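# Flarkinell hand-held gripper kit, second look

I wrote a short note on the Flarkinell kit in May, after one afternoon with it. I have since used it properly and most of that note needs correcting.

The kit is sold by Ikholm as a pair of hand-held grippers, a tracking mount, a charger and a licence for the recording software. You hold a gripper, do a task with it, and the software writes out the finger opening and the path of the tool. No arm is needed at that stage. Mawuli Dogbe set ours up and has done most of the recording.

The fingertips are the best part. They are ribbed rubber and they close to a narrow point, so thin items can be picked up without much fuss. Wear is acceptable. I swapped one set after 100 sessions and could probably have left it. Changing a tip takes two screws, and the screws are captive, so they don't end up under a desk.

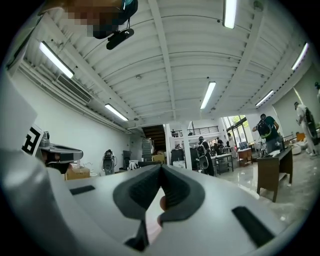
Tracking is less even. With the marker in plain view the path is clean, and repeat runs over the same route agreed to within 5 mm, good enough for my purposes. Turn the wrist sharply and the path jumps. The software flags most of these jumps but not all, so I still plot every run before keeping it. The manual says strong overhead lighting has no effect. I haven't tested that one way or the other.

The Jorham mount I complained about in May has been revised. The old clamp slipped when the cable was tugged. The new one holds, though it needs a hex key that isn't in the box.

Battery life is fine for a morning. Charging from flat to 100 per cent takes longer than lunch, so buy the spare. Export works, but file names reset after a restart and will overwrite older runs if you let them. Ikholm have confirmed the fault and given no date for a fix.

I also looked at the Mühlbauer kit, which costs more and has better software. Its grip was too wide for Mawuli and too heavy for me. We are keeping the Flarkinell for now. Timing figures will go in a separate post once I have redone the plots.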